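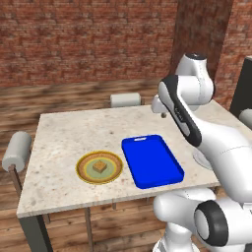 Tray and plate task in the simulator, arm over the table

Call for participants: canteen and clearing staff, Gandale site

Posted Thursday, July 5, 2018
Ref 1228
Contact: Ognjen Petek, Likavance

Quick version, for anyone reading on a break. We want people who lay up, clear, wipe down or run trays for a living. You come in, watch a robot arm do bits of your job on a screen, tell us where it's wrong, then have a go at steering it yourself. You get paid. No computer skills needed beyond using a mouse. Longer version follows, please do read it before you ring, half the calls last time were things already on the page.

What's going on

The Dovhaniuk building canteen at Gandale is getting an arm on the clearing side. Most of you will have heard that already, some of you will have heard it wrong. It's one arm, at one station, to start in February if the trial goes ok. It will be moving plates and trays and whatever gets left on them. It won't be cooking or serving and it won't be on the till.

Before any of that it gets tested in simulation, so a computer made room with a table, chairs, plates, a tray, and the arm. We change the layout, run it, change it again. The trouble is that the people doing the changing are engineers and they have never cleared a dining room at ten past one. They put the tray where it looks tidy. Somebody from the Otley kitchen came past the screen in the spring and said straight off that you'd never reach over a plate to get to a tray, you'd be wearing it. Fair point. We'd been doing it that way for weeks.

So we need you.

Who we're looking for

Anyone who has worked in a canteen, kitchen, café, school dining hall, hospital catering, care home, pub, that sort of thing, in the last two years. Full time, part time, agency, all fine
Present Gandale and Otley staff very welcome, see the bit on jobs further down
Over 18
Able to get to Otley on the day, we can't do this one over the phone
Comfortable saying something is daft when it is daft

You don't need to have used a robot, a simulator, a games controller or anything like it. If you have, also fine. If you're left handed please say so on the form, we had nearly all right handers in the first round and it showed.

People who have dropped out of clearing work through bad wrists, backs or shoulders, we would especially like to hear from you. The sessions are sitting down and you can stop when you like.

What you'd do

One session, an afternoon, with a proper break in the middle.

First part you watch runs on a screen. Small jobs. Take the thing off the plate and put it on the tray. Move the tray closer. Shift a plate from one side of the table to the other. Things on the plates are mostly plain shapes at this stage, a little brown cube standing in for whatever somebody didn't finish, so don't expect it to look like a Friday. You talk while you watch and someone writes it down. There's no right answer and you will not be marked on anything.

Second part you set the table. You say where the plates go, where the tray goes, which chairs are pulled out and which are shoved in, and we build it there and then. We want real messes. The chair left sticking out in the gangway, the tray half under somebody's coat. Then we run the arm on your table and see what it makes of it.

Third part you steer. Mouse and keyboard, somebody sat next to you. Takes most people a few goes to pick something up and it's quite good fun after that. If you hate it you can skip it and still get the full payment.

After that a chat over tea, in threes or fours, about the work itself. What you'd hand over tomorrow, what you'd want to keep hold of, what you think the boss hasn't thought about. Managers are not in the room for this and don't get the notes with names on.

Pay and expenses

200 pounds for the session, paid by bank transfer within 30 days. Bus and train fares back on top, keep your tickets. If you're on shift that day at Gandale or Otley the hours count as worked hours and you get the payment as well, this has been agreed and is in writing, ask to see it if anyone tells you diffrent.

Food provided. Tell us about allergies on the form.

The jobs question

Everyone asks so here it is as plainly as I can put it.

The clearing station at Gandale has three people on it at lunch. When the arm goes in the plan is that it has two, and the third post moves to the counter at the same grade and the same hours. No one in post now loses hours over this trial. That is the agreement up to the end of the trial and I can't promise you anything for afterwards, it isn't mine to promise. What happens next depends partly on what comes out of these sessions, and the full report goes up on the staff room wall at both sites, the whole thing, same version the managers get.

What will change for certain: somebody has to mind the arm. Stop it, clear it when it's stuck, wipe it, know when to leave it alone. Right now there's no name for that job and no money attached to it. Several people in the first round said it ought to be paid as extra responsibility and I agree with them. If you think so too or think that's rubbish, come and say it, it will be written down.

The other thing that came up was pace. If the arm takes the trays steadily all lunch then the person next to it can't have the slow five minutes they have now. Nobody on our side had thought of that one. We'd like more of those please.

Two part time posts

Seperate from the sessions. We're also taking on two people part time to help run them, from August to the end of February. Floor experience in catering counts for more than anything technical. You would be setting up tables in the simulator from people's notes, sitting with participants while they steer, and telling the engineers no. Training given. Two days a week, Otley, some flexibility over which days but one needs to be a day the canteen is busy. Put POST at the top of your form if you want to be considered for this, you can do a session as well.

No CV needed. A page on the places you've worked and what you did there is plenty.

How to put your name down

Forms are at the canteen counter at Gandale and on the desk by the door at Likavance in Otley. Or ring the switchboard and ask for extension 778, leave a message with your name, a number, and which days you can't do. I'm on the floor most mornings so ring after two if you want to actualy get me.

We'll ring back either way. If a group of you want to come together from the same kitchen that's good, put all the names on one form.

Things to know

Sessions are recorded, sound and screen only, no faces
You can ask for your recording to be wiped, any time up to the report going out
Ground floor, level access, parking round the back but not much of it
Interpreters can be arranged, tell us which language - give us a week
Bring your glasses if you use them for screens, two people last time didn't

Dates go up once we know who's coming. Evenings possible if enough people ask.

Ognjen Petek
Likavance, Otley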